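From the Spare Room
Household column, by Rhona Buchanan

The house move is over, in the sense that the van has gone. Everything else is still going on. I promised last month to report on it for those of you who are thinking of moving yourselves, and several of you wrote in to ask whether it was as bad as people say. It was worse in places and much better in others, and the places were never the ones I had been warned about.

We had been warned about the piano. The piano went down two flights of stairs, into the van and up the front step at the other end without so much as a murmur. What nearly finished us was the kitchen drawer. You know the one. Ours held a ball of string, the guarantee for a toaster we gave away years ago, takeaway menus from a restaurant that is now a dentist, and eleven keys. I spent most of a Sunday evening with that drawer. My husband packed the entire bathroom in the same time and came down to find me reading the toaster guarantee.

The removal firm sent a man in April to look round and give us a price. He walked through every room with his hands behind his back, like minor royalty visiting a biscuit factory, and asked whether there was a loft. I said there was, but that it had hardly anything in it. He wrote something down. When the quote arrived it came to £2,996, and the loft had a line to itself. A second firm offered to do the job for £819, which cheered us up until we read the small print and found that this was for a van and a driver, and that the driver did not lift.

We went with the first lot. They were worth it, although I still wince.

A word on labelling. Nele Ackermann, who edits this newsletter and has moved house 5 times, told me to write the room on every box and the contents on every side. I began in this spirit. The first boxes were a joy: "Kitchen, baking tins, cake stand, good whisk." By the final night they said "Things" and, in one case, "More". I have since opened "More". It was mostly coat hangers and a single walking boot. The other boot has not come forward.

Then there is the matter of changing your address. The bank did it in a minute. The dentist needed a form. The company that services the boiler at the old house could not be persuaded that we had left it, and rings me still to ask when I will be in. I have explained that the boiler and I are no longer together. They have offered me a Tuesday.

If you take one piece of advice from this page, let it be the overnight bag. Pack it as though you were going to a hotel with no towels, no kettle and no light bulbs. We did this, and felt very clever, and then put the bag on the van first so as not to forget it. It was therefore behind everything we own. We drank our first cup of tea in the new house at ten at night, out of a measuring jug.

The neighbours have been kind. Volker Schmieder from next door came round on the second morning with a loaf and a hand-drawn map of which bin goes out when. The map has a key. It has an arrow marked "NOT HERE". I have stuck it inside the cupboard door and consult it with real respect, and we have only got it wrong once, when a bank holiday was involved and the whole street looked out of its windows.

As for unpacking, there are two schools. One says do a room at a time and shut the door on it. The other says open everything and find your trousers. We have been members of both, sometimes before lunch. The books are up. The curtains are too short for every window in the building. The piano is in the right place and out of tune, and I have been told to leave it alone for a month to settle, advice I intend to apply to myself. 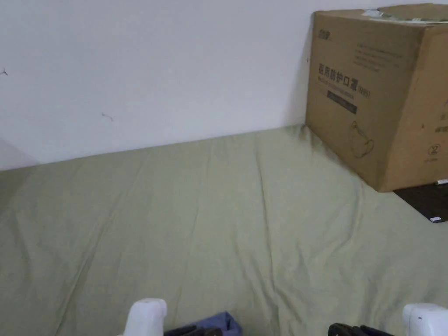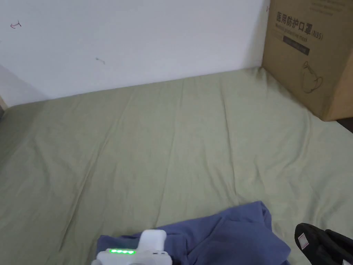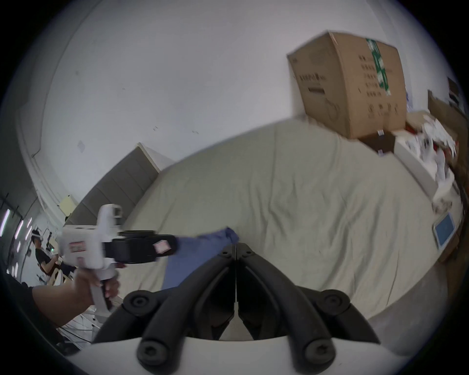

Bed and white wall, with the sheet yet to meet an iron.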